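4 min read

3.2 Resting places for utensils between steps

The Otholm kitchen study recorded 332 instances in which a cook set down a utensil during preparation and later took it up again. Sessions were limited to 30 minutes, and no instructions were given on where items should go. The counter next to the range was treated as a single zone.

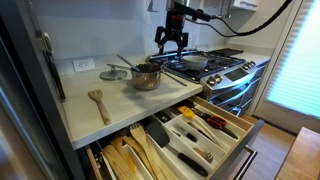

Figure 4. Counter and cooktop, with saucepan, lid and slotted spatula to the left of the range.

Lids were the items most often moved twice. Lapointe notes that a lid placed flat takes up nearly as much work surface as the pan itself – a cost that cooks seldom mention in interviews.
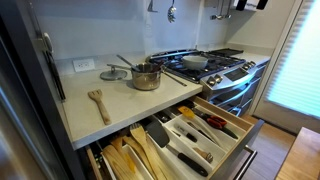

Spatulas and spoons were coded separately from lids. A utensil left in a pan was coded as "held," and one laid directly on the counter as "parked." Under this scheme the handle rising out of the saucepan is held, while the wooden spatula near the counter edge is parked. Parked items were later returned to a drawer in 28 cases.

Drawer layout was not controlled, and dividers were left as the household had arranged them.

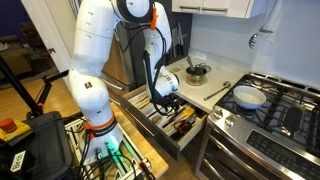 Montri Sangkhawat, commenting on an earlier draft, objected that a divided drawer favors putting things away and that the zone should have been extended to include it. The coding was kept as planned – the drawer is treated in Section 3.3.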